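Visit Report: Open Afternoon at the Kinyua Data Workshop

Prepared for the Tedel Skills Program, 4th April

**Purpose of the visit**

Tedel has been asked to advise on a short training course for people who wish to work as operators in robot data collection. Kinyua holds two open afternoons a year, and the program office accepted an invitation to attend the first of them. The party consisted of Nafula Masanja, Nyokabi Nyanda and the undersigned. We were received by Mebrat Shiferaw, who manages the workshop, and by Asuka Imai, who trains its operators.

**Arrival and introduction**

Ms. Shiferaw opened with a talk on the history of the workshop. Kinyua began by recording warehouse tasks for a single client, Grutier, and moved to household tasks when that contract ended. It now employs 28 operators, most of them part time. Recordings are made with hand-held grippers, each with its own camera, and are passed to Zorkance, where they are used to train the control software for a two-armed robot. No robot is kept at Kinyua itself.

Visitors were given a printed sheet of house rules. We were asked to keep bags off the furniture and to stay silent while a recording was in progress. Questions were taken between sessions.

**The tabletop session**

The demonstration concerned the handling of small articles on a low table in a sitting area. Ms. Imai explained that keychains are among the less popular assignments. The ring lies flat and gives the fingers little to hold, while the attached figure may have a shape that suits one angle of approach and no other. New operators tend to go for the ring. She teaches them to look first at the figure and to decide on a grip before either hand moves.

A soft mat is used in many of these sessions. It moves and creases under light pressure, and operators are told to leave the creases alone once recording has begun.
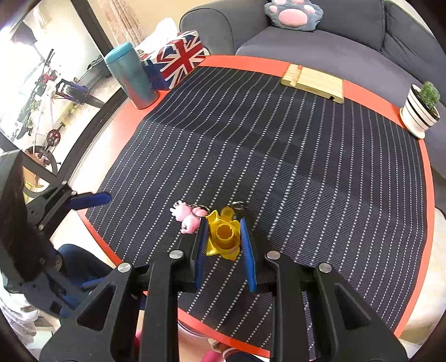

Ms. Nyanda asked whether the table should be cleared of everything that has no part in the task. Ms. Imai replied that household objects are left where they are as a matter of policy. Zorkance had earlier received a large set of recordings made on bare tables and had found them of limited use. The workshop therefore keeps plants, cups, tissues and similar items on its surfaces and changes them between sessions. The same policy applies to daylight. Blinds are not drawn, and recordings made in strong sun are kept unless the reviewer is unable to follow the hands.

**Review of recordings**

We then moved to the review room, where Kerubo Muli leads a small team. Every recording is watched once at full speed and is accepted, returned or discarded. Ms. Muli stated that 90 recordings is a normal day's work for one reviewer, and that the most frequent ground for return is an operator who pauses in mid-task to think. A dropped article is no ground for return, provided the operator picks it up again and continues.

Ms. Masanja was permitted to sit with a reviewer for part of the afternoon. She noted that the comments sent back to operators were brief and courteous, and that each named the moment at which the difficulty arose.

**Visitor trial**

Members of the party were invited to try a pair of grippers at a practice bench. The tools are heavier than they look, and the wrist tires before the hand does. Operators are limited to sessions of 130 minutes with a seated break at the midpoint, a rule we consider sensible and would wish to see repeated in any course material.

**Points for the program office**

The skills called for are patience, steady hands and the ability to accept correction. No technical background is required at entry. Ms. Imai offered to share her training notes, subject to approval by Zorkance, and would be willing to receive trainees for a trial placement in June.

Two matters remain open. Kinyua has not settled whether trainees would be paid during placement, and the practice bench is too high for anyone who works seated. Both were raised with Ms. Shiferaw, who undertook to reply in writing to the program office.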